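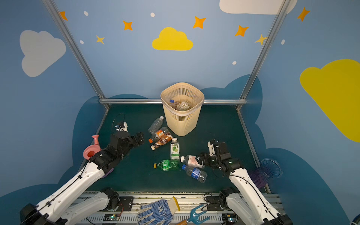 図1 片付け課題の作業台。飲料ボトルを屑籠に入れる。

機械にごみの片付けは任せられるか
双腕アームによるボトル回収の試行と、寮での聞き取り

報告者:Refugio Nava
提出日:2025年11月23日

1. きっかけ

八月に、Karholmという会社の宣伝動画を授業で見た。二本の腕が台所のテーブルからコップや袋を拾い、あっという間に片付けていく。教室の反応はよかったし、私も最初は感心した。ただ、二度目に見たとき、同じ動画の中で窓の外の明るさが変わっていることに気づいた。つないだ動画なのか、早送りなのか、説明はどこにも書かれていなかった。

家庭の雑用はもう機械でできる、という話をこの一年で何度も聞いた。私は寮の共用台所の当番をしているので、できるなら今すぐやってほしい。そこで本課題では、雑用の中でもかなり簡単に見える「空いたボトルを屑籠に入れる」だけを取り上げ、実習室の双腕アームでどこまでできるかを調べた。併せて、私の住むRimasstead寮で、当番の仕事の中身を聞き取った。

先に結論に近いことを書いておくと、できる場面はある。しかし、当番表から私の名前を消せるほどではない。

2. 課題の設定

作業台は緑色の天板を青い壁で三方から囲ったもので、手前側のレールに白いアームが二本付いている。指先は平行に開閉するグリッパーである。奥にベージュの屑籠を立てて置き、その手前から左にかけてボトルを散らした。

選んだ品は、透明な水のボトル、オレンジ色のラベルのもの、茶色いミルクティー、緑色の炭酸飲料など、見た目がなるべくばらつくようにした。白いラベルに「小青柠」と書かれた一本のように、立てて置いたものもある。倒れているものはキャップの向きが揃っていない。籠に先に何か入っている配置も試しており、図1では青いキャップのボトルと透明な食品容器が口の近くまで来ている。

卓上にはボトル以外の物も置いた。ピンクのじょうろは左のグリッパーのすぐ脇、筋の入った半透明のコップは右の壁寄りにある。手前のレールには手袋と小さな熊手も載っている。課題の指示は「ボトルを籠へ」だけとし、それ以外に触れたかどうかも記録した。

制御にはPliltorachという学習済みの方策を使い、Amaral研究室から借りた遠隔操作の記録、ほぼ3,000件で追加学習を行った。学習の設定は借り物をそのまま使った。私がいじったのは撮影の明るさの調整と、終了条件だけである。

3. 「成功」の数え方

ここで一番時間を使った。最初の週、私は籠に入れば成功と書いていた。ところが記録を見直すと、アームが隣のボトルを押し転がし、それを私が手で戻してから次の把持をさせていた。自分の手が入ったことを、その場では失敗と思っていなかったのである。

この方法だと数字はいくらでもよくなる。宣伝動画を疑って始めた課題で自分も同じことをしていたのは恥ずかしいが、書いておく。最初の週の記録は集計から外した。

やり直した後は次の二通りで数えた。

把持単位:一本をつかみにいき、籠の中で離せたら成功。
片付け単位:散らした状態から始め、人が一切手を出さずに全部が籠に入り、籠が立っており、ボトル以外の物が元の場所から大きく動いていなければ成功。

台所の当番に関係があるのは後者だと思う。「ほとんど拾ったが一本は床にある」という状態では、結局誰かが台所まで行くことになる。行くなら最初から自分で拾っても手間はあまり違わない。

4. 結果

把持は合計200回を記録した。倒れたボトルで、胴の側面に指が素直に回る向きのものは、見ていて安心できる程度に入った。この部分だけを切り出せば、私にもKarholm風の動画が作れる。

片付け単位では27回試し、成功は7回だった。

失敗の中身は偏っていた。多い順に並べると次のようになる。

籠の縁に当たる。ボトルを横にしたまま籠の上まで運び、口の縁に引っ掛けて外に落とす。人なら手首を回して縦にするところで、腕はそのまま下ろそうとする。籠の中身が増えるほど悪くなった。入れた物が口の近くで突っ張っていると、上から来た一本はその上で止まる。腕は離した時点で終わったと判断するらしく、次へ行ってしまう。

隣を転がす。ボトル同士が近いと、一本をつかむ指が隣を押す。押された側が壁際まで行くと、壁と指が干渉して取れない。

透明なものを見失う。水のボトルのうちラベルのないものは、手前で指を閉じて空振りすることがあった。空振りしたまま籠まで移動し、何もない指を開いて戻ってくる。初めて見たときは笑ったが、三度続くと笑えなかった。

二本の腕が譲り合う。中央の一本に両方が寄り、両方が止まる。衝突を避ける仕組みが働いているので壊れはしないが、止まったまま動かないので時間切れとした。

ボトル以外への手出しは思ったより少なかった。じょうろをつかみにいった例はなく、腕の途中が当たってずれた例はあった。コップについては判断に迷った。腕はときどきコップを拾って籠に入れた。指示には反しているが、使い捨てのコップなら当番としてはむしろ入れてほしい。洗って使うコップなら困る。見た目だけで決められる問題ではなく、私も他人のコップを捨てて謝ったことがある。集計では失敗とした。

時間についても触れておく。片付け単位で成功した回でも、人が両手でやる場合とは比べものにならないほど遅い。正確な比較は行っていない。人の側の記録を取ろうとしたところ、協力してくれた同級生が一度に何本も抱えて籠に放り込み、こちらがストップウォッチを構える前に終わってしまった。

5. 寮での聞き取り

Rimasstead寮の当番経験者に、ボトルの片付けで何が面倒かを聞いた。人数が少ないので集計はせず、出た答えを書く。

いちばん多かったのは「中身が残っている」だった。流しに空けてから捨てなければならない。次が「キャップとラベルを外す」。その次が「捨てていい物かどうか分からない」で、飲みかけに名前が書いてあることもある。拾って籠に入れる動作が面倒だと答えた人はいなかった。

この答えには少し困った。私が何週間もかけて調べた動作は、当番の人にとっては面倒のうちに入っていなかったことになる。今回の作業台では、キャップは付いたまま、ラベルも付いたままで籠に入れてよいことにしている。寮の規則に照らせば、成功した回もすべてやり直しである。

もう一つ、店で働いている人の話も聞いた。駅の近くの食料品店で閉店後の片付けをしている先輩で、通路の床に落ちた物を拾う機械が試しに入ったことがあるという。機械が拾いやすいように床の物を先に人が並べていたそうで、しばらくして見なくなったとのことだった。機種や経緯までは先輩も知らず、伝聞なので参考にとどめる。

6. 考察

作業台という条件は、かなり機械に有利である。壁があるので物は遠くへ行かない。照明は一定で、籠はいつも立っていて、床も人も猫もいない。その条件で片付け単位の成績が上の通りなので、台所に持っていけば下がると考えるのが自然だろう。どれだけ下がるかは測っていないので分からない。

追加学習のデータを増やせば解決する、という意見は中間発表でも出た。縁に当たる失敗は、縦に持ち替える記録を足せば減る可能性がある。透明なボトルもおそらく改善する。一方で、離した後に籠の中を見て確かめる動作は、借りた記録の中にほとんど見当たらなかった。遠隔操作をする人は自分の目で籠を見ているので、わざわざ腕に確認の動きをさせない。手本にない行動が量を増やすだけで出てくるのか、私は疑っている。

反対の立場の材料も挙げておく。夜のうちに誰もいない部屋で動かすなら、遅さは問題にならない。全部できなくても、朝に半分減っていれば助かるという人もいるだろう。ただし、その場合は床に落としたり籠を倒したりしないことが条件になる。散らかす可能性のある手伝いを夜中に一人で働かせるのは、私なら断る。

動画や発表を見るときは、次の点を確かめるとよいと思う。再生速度は等倍か。途中で人の手が入っていないか。何回中の何回か。最後の一個まで映っているか。Karholmの動画にはどれも書かれていなかった。書かれていないから嘘だとは言えないが、信じる理由にもならない。

7. 残った課題

籠の種類は一つしか試していない。口の広いものに替えれば成績は上がるはずだが、人の側が道具を機械に合わせる話になるので、今回は見送った。中身の残ったボトルは、基板のあるレールのそばで漏れるのが怖くて使わなかった。重さが変わると持ち上げる途中で滑ることも考えられ、寮の聞き取りの結果からすると、本当はここを調べるべきだった。

片付け単位の試行は一日にまとめて行った日と、数日に分けた日がある。日による差は見ていない。記録用紙の原本は実習室の棚、青いファイルに綴じてある。表の三枚目は転記の際に行がずれていたため、原本のほうを見てほしい。

コメント

さば缶
寮の聞き取りの章がいちばん面白かったです。うちの台所も飲み残しが問題で、拾うのは一瞬なんですよね。

mizutama_k
最初の週のデータを外した判断はいいと思います。ただ、外した分の数字も付録に載せてほしかった。手で戻すとどれだけよく見えるのか、比べられたはずなので。

工学部二年
ちょっと辛口すぎませんか。数年前なら透明なボトルをつかめるだけで発表になったと先生が言ってました。7回でも全部片付いたなら私はすごいと思う。

さば缶
>工学部二年さん
すごいのと任せられるのは別の話かなと。私も動いているところは見てみたいです。

通りすがりの当番
コップは捨てないでください。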